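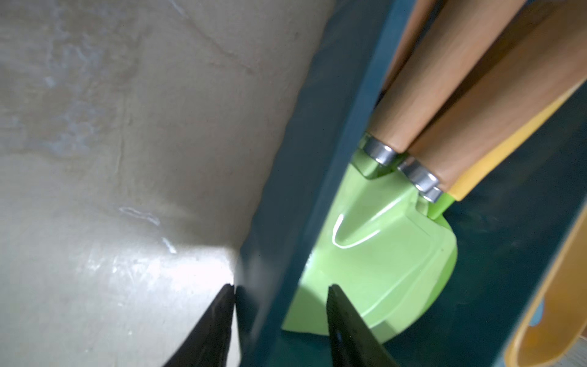

Help and information: Gigs at Garkdale

Last updated September 1, 2025

Most of what people email us about is covered on this page. The rest is mostly people asking whether we can get them on the guest list, and that's covered too.

Tickets

How much are tickets?

It depends on the show. Most standing tickets for the September season are £39, including the booking fee. We put the fee in the price you see first, having had enough of buying tickets elsewhere and watching the total climb like a bad tempo. Balcony seats cost more and are sold by row.

I bought a ticket but nothing has turned up. Should I panic?

Not yet. E-tickets are sent out 3 days before the show, whenever you bought them. If you booked back in the spring, you will have had a confirmation with an order number and then a long silence. The silence is normal. Check your junk folder, then check the other email address, the one you set up for signing up to things. If it's the day of the gig and there's still no ticket, come to the box office window with your order number and some ID and we'll print one.

Can I get a refund?

If we cancel, yes, in full, back to the card you paid with. If we move the date, your ticket moves with it, and you have until the deadline in our email to ask for your money back instead. If you've fallen out with the person you were going with, that's a resale matter.

How do I resell a ticket?

Log in, find the order, press "Return to sale". If somebody buys it, you get back what you paid. You can't set your own price. Tickets bought from a man outside the chip shop may or may not scan, and our door staff can't do much for you if they don't, however convincing he was.

Is there a limit on how many I can buy?

Six per person for most shows, two for anything we expect to sell out in a morning. The system cancels extra orders by itself and has no sense of humour about it.

The Wekesa Waweru shows

Are there any tickets left?

The first night has gone. The second night had a few balcony seats at the time of writing. We release production holds (the seats we keep back until the sound desk is in place) on the afternoon of the show, and they go on the website, not over the phone. Ringing to ask if they're up yet slows down the person putting them up.

Will he play Kinyua in full?

He has said he will, from start to finish, with the band who made the album. There's a second set after the interval and we don't know what's in it. We have asked. We were told "songs".

What time is he on?

Stage times go on our website at lunchtime on the day. Support is from Lastomdale, who are on shortly after doors and are worth turning up for. People who arrive late in order to miss the support and then complain that they can't get near the front are a regular feature of our inbox.

Is there a meet and greet?

No. There's a merchandise stand by the cloakroom and he has been known to wander past it. That is as close to a promise as we can get.

Will there be pyrotechnics or strobes?

There are strobe effects in the second set and haze throughout both. No fire. If you need to know exactly when the strobes happen, email the access address and we'll send you the cue notes from the lighting team as soon as they've finished changing them.

Getting in

What time do doors open?

It's printed on your ticket. Doors means doors; the music starts later. Queueing is along the railings on the canal side. Please leave the bakery's entrance clear, as they have been very patient with us.

Is there an age limit?

Standing is for over-fourteens, and anyone under sixteen has to be with an adult who is also standing, as opposed to one having a quiet sit down upstairs. Younger children are welcome in the balcony. We lend out ear defenders for free against a deposit. We get most of them back.

What can't I bring in?

The usual: bottles, cans, flares, laser pens, professional cameras, umbrellas with a point on them, and any bag bigger than a sheet of A4. Water in a soft bottle is fine if it's empty when you reach the front, and there are taps inside by both bars. 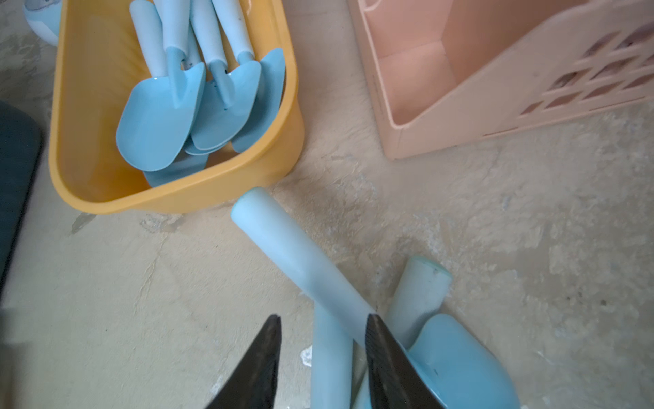
Bag searches are quick when people come with very little, and slow when they come straight from the shops. The door team works from the printed list, and the list says no tools, so a basket of little light-blue garden trowels would be going to the cloakroom however nice the blue was. The same goes for screwdrivers, allen keys and tape measures. Cloakroom items are charged singly, and anything in a basket or crate goes in as one item as long as you don't ask for bits of it back during the show.

Can I bring a banner or sign?

A small one made of card, yes. Remember that there are people behind you who paid the same as you did and would like to see the band, not your handwriting.

Can I throw things on stage?

No. This includes flowers, soft toys, underwear and drinks, full or otherwise. It also includes yourself. Crowd surfing gets you lifted out over the barrier and walked to the side door. You won't be let back in, and your coat will still be in the cloakroom, so think of the coat.

Can I film it?

Phones are fine unless the artist has asked otherwise, in which case there will be signs at every door and a person pointing at the signs. Tablets are never fine.

Inside

How big is it?

Garkdale holds 2765 when the whole floor is standing and the balcony is open. It's rather less when we put chairs out. Sound is best a little in front of the mixing desk, and you will find the regulars already there with their arms folded.

Is there food?

There's a hatch on the ground floor doing toasties and chips until the interval. The vegan toastie is very good. The hatch closes when the bread runs out, and on busy nights that can be early.

Do you take cash?

Bars and hatch are card only. The cloakroom takes both. Merchandise is run by the artist's own crew and they make up their own rules.

Where are the toilets?

Ground floor left, balcony right, and an accessible toilet on each level by the lift. The balcony ones have the shorter queue, but you need a balcony ticket to get up there. We are aware this is annoying.

Access

Do you offer free companion tickets?

Yes. Fill in the access form once and it stays on your account for future bookings. The viewing platform is at the side of the floor with a clear line to the stage, and there's step-free entry from the car park side. If the lift is out of order we'll email everyone booked on the balcony access row before they set off. It has been behaving lately.

Can I bring an assistance dog?

Of course. Let us know beforehand and we'll put you somewhere with room for the dog to lie down. There's a quiet room off the foyer if the dog doesn't care for the drummer.

Getting home

How late do shows finish?

Curfew is eleven and we stick to it, because the council does. Last trains from Turkbridge are soon after, and the walk to the station takes roughly 39 minutes if you stop for chips, and a good deal less if you don't. The night bus stops opposite the main doors.

Is there parking?

A bit. The car park behind the building is for crew and blue badge holders. The multi-storey in Turkbridge shuts its barrier overnight, and every season a few people find out how much it costs to get a car out in the morning.

I've lost something.

Lost property is kept for one month. Fill in the form and describe the thing properly. "Black jacket" will not get you far, as we have a rail of them. Single earrings go in the jar, and you're welcome to come and look through the jar.

Anything else

Can I be on the guest list?

If you have to ask us, no. The artist's management writes the list and sends it over on the afternoon of the show, and we read out what's on it.

My band would like to play.

Send one link to the bookings address, with a line on where you've played before and how many people came. Please be truthful about how many people came. We listen to everything in the end, though September is our busiest month and you may not hear until it's over.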